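Support > Kitchen > Toasters > Bainbridge 4-Slice > Getting Started

Updated March
By the Burkden manuals desk

Section 2: Bread, and where to put it

Your Bainbridge has 4 slots and a crumb tray. It has opinions about bread as well, and life is easier if you learn them before breakfast.

1. Stand the toaster on a flat, heat-safe surface, clear of curtains, blinds and the paper towel you were going to move later.

2. Plug it straight into a wall outlet. Do not use a power strip or an extension cord, however handy the one on the floor may look.

3. Run one cycle empty on the highest setting with a window open. There will be a smell. It goes away, and so will anyone you were hoping would help.

4. Choose your bread. Ordinary sandwich slices suit every slot. Sourdough cut by an optimist may not.

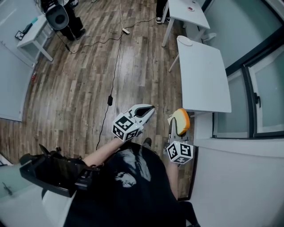

5. Lower the slice in crust side down and let go. If it needs pushing, it is too thick. Trim it, or eat it as bread, a perfectly respectable food.

6. Set the dial. White bread colours faster than rye, and a stale slice faster than a fresh one. Begin at 3 and work up. The dial goes to 7, mostly for frozen bagels and people who scrape.

7. Press the lever until it clicks. It won't click if the toaster is unplugged. We get a surprising amount of mail on this point.

CAUTION: Never go in after a stuck slice with a knife or fork. Unplug the toaster, let it cool, then raise the lever past its resting position.

NOTE: Buttered bread goes in the oven. Honey on bread goes anywhere but here.

NOTE: Empty the crumb tray weekly. In our test kitchen, one unit made over 1,000 slices on the original crumbs, and we would prefer not to discuss the odour.

Replacement trays are part no. 189, sold through Wuseo.

This site uses cookies to remember your model number. Accept | Manage preferences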